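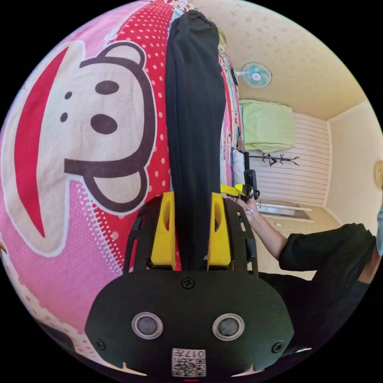 Black garment on the monkey-print sheet, bed folding set.

Wumus Bed Folding Set

Wumus is a collection of short recordings of clothes being folded, laid out and stacked on beds at home. Most folding collections use a plain table. We wanted the surface people use when the laundry comes in, which means soft mattresses, wrinkled sheets and a lot of printed fabric.

What is in it

The set has 800 recordings from 57 bedrooms. Each one covers a single garment, from the time it is picked up until it is put down for the last time. A recording ends there even if the fold came out badly. Bad folds are kept and marked.

Garments are sorted into these groups:

trousers and leggings
shirts and T-shirts
kameez and long tops
towels and pillowcases
small items (socks, caps, baby clothes)

Dark garments make up a larger share than we planned. If you need an even spread of colors, use the list in balanced.txt.

Bedding

Every bed has a bedding entry. It gives the main colors and one of four pattern types: plain, striped, small print, large print. Cartoon sheets go under large print, even when they also have polka dots or other small shapes between the figures. The red and pink sheet with the monkey face is filed as large print, main colors red and pink.

Sheets were left as the household had them. We did not iron or tuck anything in. Blankets and pillows were moved only if there was no room to lay a garment flat.

Labels

Each recording has a garment group, a garment color, a bedding entry and a fold result. The fold result is one of: neat, usable, failed. Nighat Sial and Wajid Mirani labeled every recording separately, and Eun-ji Moon settled the ones where they disagreed - mostly "neat" against "usable" for towels.

When a garment is bunched or folded over so that its type is hard to tell from one still, the group comes from the full recording. Please do not relabel from single stills.

Known problems

47 recordings have the wrong garment color. Navy was entered as black under yellow bulbs. They are listed in color_fixes.txt and will be corrected in the next version.

Fitted sheets are not included as garments. We tried a few and could not agree on what a finished fold looked like.

Version 2 removed duplicate recordings and split "tops" into shirts and kameez. Labels from the first version will not line up with the current ones.

Contact

Sidra Durrani looks after the set. Send label corrections to Noman Lashari with the recording number and the field to change - August corrections are already in.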